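Elstead Docs Home Install Guides FAQ Releases

Trajectory tooling: frequently asked questions

5 min read

Maintained by Odette Leclerc and Tuncay Aksoy. Questions that come up more than once on the Friday call get added to the bottom of the list.

What does Tolent do?

Tolent takes a recording from a hand-held gripper and produces a time-aligned trajectory: tool pose, gripper opening and image index, all on one clock. It does not train anything. Training code reads the output through the Magbanua loader.

Which clock is the reference?

The image clock. Inertial samples are interpolated to image timestamps during import. If you need the raw inertial stream, pass --keep-raw and read it from the second group in the output file. The raw stream is never resampled.

Why does the importer reject my recording with "mask mismatch"?

The fisheye mask stored in the calibration file has a different radius or center from the one detected in the recording. The usual cause is a lens that was removed and refitted. Recalibrate. Editing the mask by hand gets you past the check, but the distortion model will still be wrong, and the error shows up later as drift near the edge of the image circle.

Do the gripper fingers have to be masked for pose tracking?

Yes. Features on the fingers move with the camera and pull the estimate toward zero motion. The default mask covers both fingers at full opening and the area they sweep when closing. If you fit longer fingers, regenerate it with tolent mask build.

How is the gripper opening measured?

From the images. The estimator tracks the two fingers and converts their separation to millimeters using the calibration table. Run the open-close sequence at the start of each session so the table can be checked against the hardware. Two full cycles are enough.

Tracking is lost at the start of every recording. What should I change?

Check the start pose first. The tracker initializes badly when most of the view is a plain wall or a plain tabletop. Begin with the tool pointed at the workspace from a short distance and translate sideways before reaching. Pure rotation gives no baseline, and the map will not initialize.

Does clutter in the room matter?

Static clutter helps. Moving objects do not. The tracker drops points that disagree with the dominant motion, but a chair rolled across the view in a small room can remove enough of them to break the track.

Can the planner replay a trajectory directly on an arm?

Only after retargeting. Plelelard checks reach, joint limits and self-collision, then writes a feasible version or a failure report. Segments that exceed the velocity limit are slowed down and flagged. They are not clipped. Gönül Yüksel owns this module, and bug reports should include the failure report file.

What control rate does replay expect?

The output is resampled to 30 Hz by default. The arm driver interpolates from there. Raising the rate in Tolent adds no information.

Where did the old viewer go?

It was removed in March. Use tolent inspect, which reads both file versions.

Contact: Nurhan Akgül, Elstead tooling desk © Elstead Back to top

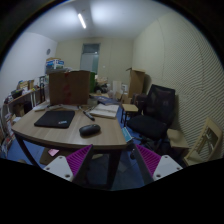
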